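How Do You Teach a Robot to Pick Things Up?

Nobody types in every move. A person shows the robot what to do. 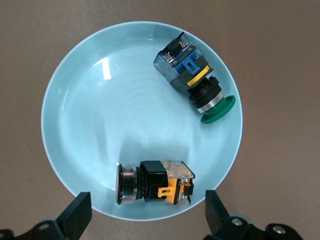

Marloes Baert asked whether it wouldn't be quicker to write the moves down as a list. For one button in one spot, it might be. But buttons get put down in all sorts of ways. A list that works for one spot will miss in the next.

The two push-button switches on the blue plate are a good example. One has a green cap and the other has a black cap, and they point in different directions. The robot has to turn its two fingers to fit each one before it closes them.

There are two common ways to show it how.

By hand: You hold the arm and move it yourself. The joints go loose so you can push them. The robot remembers where each joint was.

By remote control: You sit nearby and move a controller, and the arm copies you. At Brekis, the controller is a small arm with a handle. Squeeze the handle and the fingers close.

Each time through is called a demonstration. The Brekis team recorded 213 of them for picking up switches. They moved the switches between tries – a little to the left, or turned the other way.

A computer then studies the recordings. It looks for what the person did when the camera saw a switch lying a certain way. After that the robot tries alone. If it keeps missing, people go back and record more.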